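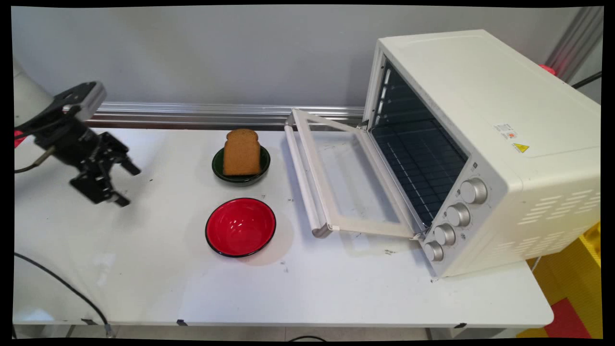 How to find out what a small appliance really costs to run

Most advice on cutting your electric bill starts with a list of gadgets to unplug. I don't trust those lists. They rarely say what was measured, or for how long, and the savings tend to match whatever the author is selling. You can do your own sums with a plug-in watt meter and a pencil.

What you need

A plug-in meter that shows kilowatt-hours. I use a basic Runlow. The Petavard has an app, and I can't see what the app adds.
Your last electric bill, for the price per kilowatt-hour.

Step 1. Check the label

Find the wattage on the back or underneath. Treat it as the most the thing should draw. A heater with a thermostat switches on and off, so the label alone will usually overstate the cost.

Step 2. Reset the meter and cook as normal

Plug the meter into the wall and the appliance into the meter. Check the meter's own rating first, and skip the extension cord. Then make what you'd make anyway. A test with nothing inside tells you very little about dinner.

Step 3. Do the math

Multiply the kilowatt-hours by your price. If you only have watts, multiply by hours and divide by 1,000.

Step 4. Repeat it

One reading is a rumor. Take 2 on different days, and if they disagree badly, keep going.

What about standby?

Leave the meter on overnight with the appliance idle. Olesia Moroz wrote in to say she'd been told standby was "half the bill." Her meter didn't back that up, and neither did mine.

Pylyp Harasym asks whether a small oven always beats a big one. I wouldn't say always. Two batches in the small one may wipe out the difference, so measure both batches.

Last updated 30th November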